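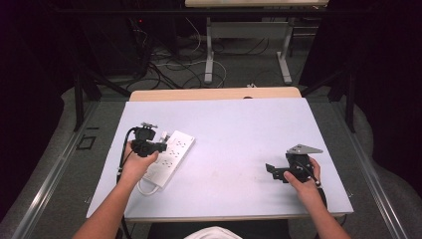 Both hand grippers over the white board, power strip on the left

Ticket 492: right gripper drops out during practice runs
Project: Zastevness (student manipulation project)
Opened by: Pendo Chege
Opened: 2 May 2023
Priority: normal, raised to high
Status: closed

Problem
The right gripper stops sending its opening width part way through a run. The left one carries on. The logger doesn't show an error, it repeats the last good value until the run is stopped. We only saw it when we plotted the power strip runs and the right-hand line went flat.

Setup
Two hand grippers, one per hand, both wired to the Garkico hub under the table. Logger is Flustier on the lab PC. Task is the power strip one: strip starts on the left of the board, left hand lifts it, right hand takes the far end, both put it down straight.

What I checked
Checked the runs folder first. Out of 196 power strip runs, 29 have the flat line on the right side. None of the runs from the cup task have it. The cup task is done mostly with the left hand so this may not mean much.

Swapped the two grippers over at the hub. Fault stayed with the right gripper, so the port is fine.

Restarted Flustier and the PC. No change.

Put the old settings file back, the one from before the width scaling was added. No change. Put the new one back again.

Held the right gripper still and opened and closed it for five minutes. No dropout at all. Then did the same while turning my wrist outwards and it went after a few seconds. Did it again, same result.

Reply from bench support
Sounds like the cable. Which way does it leave the gripper, and is there any slack at the wrist? Please don't open the case before you've tried a different cable.

Reply from Pendo
It goes round the hand. When I turn my wrist out it pulls on the plug. The left cable runs down the side of the board and doesn't get pulled in the same way. I've asked Ó Conaill for a spare as we don't have one that length.

Update
Spare arrived. Fitted it to the right gripper and left a loose loop before the wrist, held with a soft strap. Did the wrist test for ten minutes, no dropout. Did twelve full power strip runs, all fine on both sides.

Tried the old cable on the left gripper to be sure. Dropout came back on the left when I bent the cable near the plug. Old cable is labelled BAD and is in the red tray. Please don't put it back in the drawer.

Data
The 29 runs are moved to the "rejected" folder. Don't use them for training, even the early part, as I haven't marked where each one goes flat. That leaves 3,669 runs across all tasks. The count in the report draft is the old one and needs changing.

Still to do
Flustier should warn when a value hasn't changed for two seconds while the hand is moving. I've opened a separate request for that. It won't be done this term, so it's down for September. Until then, plot both sides after every tenth run and look at them before carrying on.

Closed by Pendo Chege. Reopen if the right side goes flat again with the new cable.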